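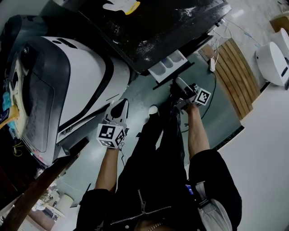 Progress on the Pitport project since the last report, short version as we're mid-build. The students switched to the hand-held grippers in March and the pace picked up right away. Each gripper carries its own marker cube now, and both cubes have to stay in view of the head camera or the run gets tossed. Josué Marinho wrote the check for that. The task the team picked is the pull-out tray under the dark counter, three shallow wells, which is harder than it sounds — the fingers have to come in nearly level. White powder gets on everything over there, counter and machine both, so wiping down the markers is now part of setup.

**Runs so far:** 74 good ones out of the 100 we promised. Most of the rejects were lost markers, a few were plain operator error. Marcelino Camargo is retraining the newer students on how to hold their wrists. Expect to hit 100 before the end of term.

**Students:** two more joined from the Bezerra class. Rosângela Peixoto has them on labeling first, then grippers. Attendence good except exam week.

**Software:** Jodulik (our replay tool) works for one arm. Two arms, not yet. Timing drifts between left and right and the playback looks drunk. Jailson Queiroz thinks it's the clock sync and is rewriting that part.

**Money:** spent 50 percent of the parts line. Biggest item was spare fingers. Would like to move what's left of travel into cables and batteries, please confirm by email so I can order.

**Problems**
- Cables. The thin one off the left gripper snags on sleeves, need a clip or something.
- Room is only ours until 6 pm, which kills the long sessions.
- Mimero demo date still not set. Arlindo Cavalcanti is chasing them.

Next up — finish the tray runs, get teh two-arm replay going, then start on the drawer-close task. Full run log comes with the next report.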